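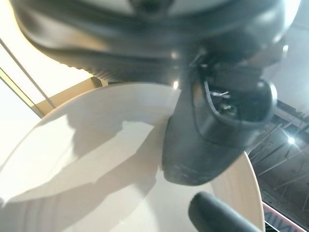 How do I get grey cutlery marks off a glazed white dinner plate?
Oxalic acid cleanser, made to a paste, nine minutes, then rinse. The marks are metal left on the glaze.

welten54
Bicarb does the same job and costs less.

mohit_pal
Disagree. Bicarb shifts tea stains – it barely touches metal transfer. I tried both on my Isomum plates in October.
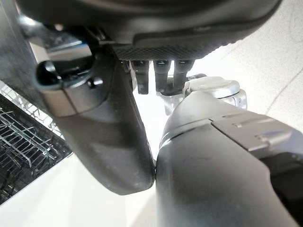 Re: Stacking after cleaning

zliao7
Paper towel between plates. Unglazed foot rings scratch the glaze below.

welten54
Felt is better. Towel slips in a tall stack.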